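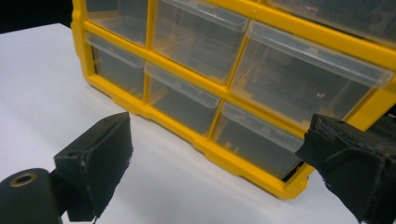 2024-12-08
Posted by the Flirus project desk

Fadley hand-held gripper, drawer kit

Okay, so the Fadley page is long overdue, and I've been answering the same emails about it since March. If you just want to know what's in the kit, scroll to the list. If you want to know how the drawer study went and whether you should copy our setup, keep reading, I'll try to be quick (I won't be quick).

The Fadley is the two-finger gripper we use to collect demonstrations by hand. You hold it, you do the task, the camera on top records what the fingers are doing, and later a policy learns from that. We wrote the policy side under the name Flirus, and the gripper got its own name when the shop at Flornico started making extras for other labs and needed something to put on the invoice.

The drawer kit pairs it with a parts organizer, the yellow kind with clear plastic drawers, seven of them in more than one size. I picked it up for screws and never put the screws in. Clear drawers are nasty for a camera! You get little glints off the fronts, you half see into the compartment behind, and the part you need to grab is a lip along the upper front edge that's the same colorless plastic as everything around it. I'd been looking for a task that was easy for a person and mean to a policy, and I'd been walking past it every morning.

What we did

One person, one Fadley, one organizer on a white tabletop. Pull a drawer open by its lip, let go, push it closed with the fingertips. One pull and one push made one demonstration. We moved the organizer between takes so it never sat square to the edge of the table for long, and we changed the height and angle we came in from. Low and slanted turned out to be the approach that taught us the most, and I'll get to that.

The plan was 2,000 demonstrations. We stopped at 1,944 when the room booking ran out, and I've made my peace with it. After filtering we kept 1,383. The filter is the part I'd call the actual result, so let me spend a minute on it.

The Namboodiri filter

Most people throw out the demos that failed. We did that too, but the Namboodiri filter also throws out demos where the fingers cover the drawer lip for too long before contact. That sounds backwards, I know. Of course the fingers cover the thing you're about to grab! But if the lip disappears early, the policy learns to close on a remembered spot, and with clear plastic the remembered spot tends to be a reflection. We'd watch it reach with total confidence and pinch air a finger's width off.

So the rule is simple. Each demo gets a score for how long the target lip stays in view on the way in, and the low scorers go. No relabeling, no extra network, and you can run it on a laptop over lunch.

We trained Flirus twice, once on everything that succeeded and once on the filtered set, then ran 200 trials with each. The filtered one was better on the small drawers by a margin I'm comfortable calling real. On the big deep drawer the two were a wash. My guess is that the wide lip forgives you, and you can be off to one side and still get hold of it. I don't have proof of that and would love it if somebody checked.

The low approach matters because from high up the lip is just a thin line, and from low down you see its front and a bit of shadow at the base of the organizer, so the camera has something to hang on to. The low takes survived the filter far more often than the high ones. If I were starting over I'd collect low from day one and sprinkle in the high ones for variety.

What's in the kit

- Fadley gripper body, black, with the camera mount
- two fingers with flat foam-padded tips
- spare foam, cut to size, with adhesive backing
- yellow organizer with seven clear drawers
- the filter script and the settings we used
- a printed card with the take order, if you like cards (I do)

The camera is not included. Labs all seem to have a favorite already, and the mount takes most of the small ones.

About the foam

I get asked about the foam more than anything else. It's matte black and soft, and it frays. The edges go tattered, you get pale scuffs along the sides, and after a long stretch of drawers the faces feel rough. We tried a tougher rubber and hated it. It grabbed the lip and dragged the whole organizer across the table, where the foam lets the drawer slide a little in your grip, closer to how your own fingers would do it.

Worn foam still works fine for pulling. Swap it when the corner starts peeling from the block, or when your gripper width readings drift with the fingers fully closed. Do both fingers together. I did one at a time once and spent an afternoon chasing an offset that I'd put there myself.

Things I'd still like to fix

The kit only covers opening and closing. Taking a part out of a drawer is a whole other job, and our drawers were mostly empty for the study, so please don't read our numbers as saying anything about loaded ones. A full drawer is heavier and it sticks differently.

We also only used one table. White top, soft shadows, very kind to the camera. I'd expect trouble on dark wood or steel and I haven't tested either.

Ordering goes through Flornico. Put "drawer kit" in the note or they'll send you just the body, and then you'll write to me, and I'll write to them. The script comes with the kit but works with other grippers too, as long as you can mark where the target is in the last part of the approach.

Comments

tallbench: Does the filter need the lip labeled in every single take? That would kill it for us.

flirus desk: No, one mark per take, on the last clear view before contact. The script tracks it backward from there. It loses the track on bad glare and flags those for you.

mossy_weld: We ran the script on cabinet handles, metal ones. Threw out way more than yours did, but the policy stopped stabbing at reflections. Happy with it.

k_drawerfan: Can I buy only the foam? I have shredded mine.

flirus desk: Yes! Ask Flornico for the spare foam pack. Clean the old glue off first or the new pads sit crooked.

tallbench: Thanks, one mark per take is doable. Ordering after the break.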